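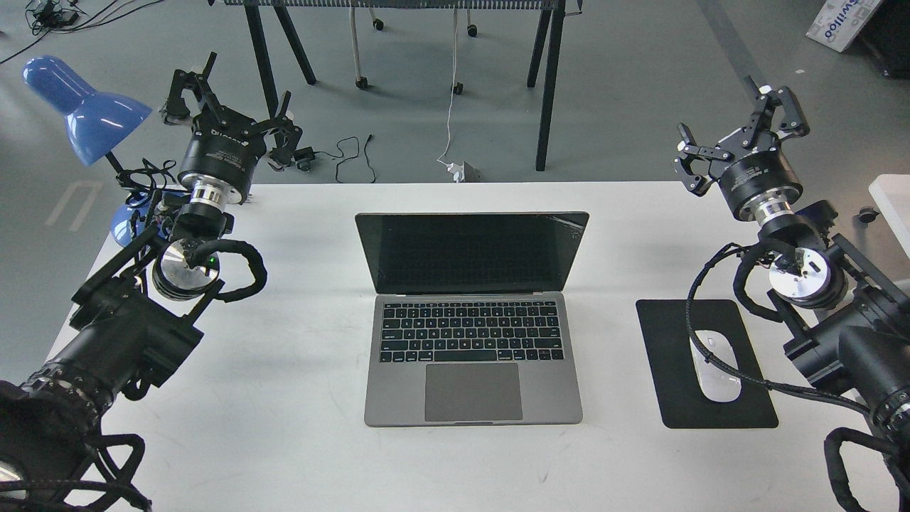 Cell Notes | Checklists & Walkdowns
June – by Naledi Magagula
Print this page | E-mail this page

PRE-RUN INSPECTION, TWO-ARM CELL, LAPTOP TASK
Vornitz study, second block (dark-screen condition)

Status codes: OK / FIX / WATCH. Comments are mine unless initialed. ZX = Zodwa Xaba, JM = Jacobus Mokoena, DE = Dilek Ersoy. The other Jacobus (Mofokeng) signs his full surname, please keep doing that.

1. E-stop, both buttons, pressed and released – OK
Left one sticky on release. Pressed four times, let go four times. Ordered a spare anyway.

2. Arm bases, bolts to torque, both corners – OK
Paint marks still lined up on all of them.

3. Cable sleeves – WATCH
Left: loops around the joints, enough slack at full reach, checked by hand with power off.
Right: the braided cable hangs down and loops over the upper left of the mouse pad, right next to the mouse. Nothing snagged on the slow pass. Still don't like it. If the right gripper comes down for the mouse with the wrist turned, that loop is in the way. Tie it higher before the mouse trials.
JM: tie it higher but not at the wrist, we lost range last time.

4. Grippers open, pads seated – OK
Both open at home pose, pointing up and away from the laptop. Wiped pads. Force cap set in Trosel, same value both sides, read it back off the screen and not from the config file (see May).

5. Indicator light, left arm – OK
Green. Go by the log for faults, not just the light.

6. Laptop placement – OK
Center of table, lid open, facing the front edge. Screen dark for this block. Small mark near the upper right corner of the screen, crack or smudge, can't tell. Write it down BEFORE the run so it doesn't get blamed on the lid-close trials.
DE: the mark matters for the method too. Dark glass with reflections is the whole point of this condition, but a fixed blemish gives the tracker something to hold on to. Run a few with it masked out in software.

7. Mouse and pad – OK
Pad flat, mouse on the left half, upright orientation. Don't straighten the pad between trials, the reset script does its own offset.

8. Desk lamp – FIX
Blue lamp at the left is partly behind the left arm. Wires bunched at the base and neck. Two things – the wires want clipping down, and the shade needs to stay at one angle for the whole block. Somebody nudged it between blocks one and two and we can't compare the glare numbers properly. Tape the base.

9. Floor behind the table – FIX
Power adapter just behind the back edge with the thin white cable coming down to it. Loose black cable in loops to the left, plus the small black box with its cords. Trip hazard for whoever does resets from that side. Route along the wall or cover it. Chair stays under the far desk during runs.
ZX: I'll do the cable cover after lunch.

10. Storage – WATCH
"swiloo" carton leaning over on the right. Either flat or out. Not inside the reach line by my tape but I'd rather it was gone.

11. Logging – OK
Stosteck recorder on, disk space fine, clocks agree. File names with the new block prefix.

RESULT SO FAR (for the people who only read this part)
Block one, lit screen: 1,082 trials logged, 56 stopped by the force cap. Most of the stops were on lid contact, gripper came in low and pushed the base instead of the lid. The lower cap did what Dilek predicted, more stops and no damage, and the closing time barely moved. Song wants 1,855 for both blocks together, so there's a fair bit to go.

Block two, dark screen: 264 done. Too early to say. Mofokeng thinks the depth estimate wanders when the reflections shift and that's why the approach hieght is off on the right arm. I think it's the calibration. Both of us can check, run the fixed-pose test with lamp on and lamp off, ten each, before anyone touches the calibration file.

Mofokeng: fine, but lamp taped first. Otherwise the test means nothing.

BEFORE NEXT START
– Items 8 and 9 closed and initialed
– Right cable tied up, then a slow pass at quarter speed, one person on the stop
– Photo of the screen mark with a ruler next to it
– Fixed-pose test, both lamp states
– Send JM the new range figures for teh right arm

Cleared for slow pass only. Full speed needs a second signature, Zodwa or Dilek.

Print this page | E-mail this page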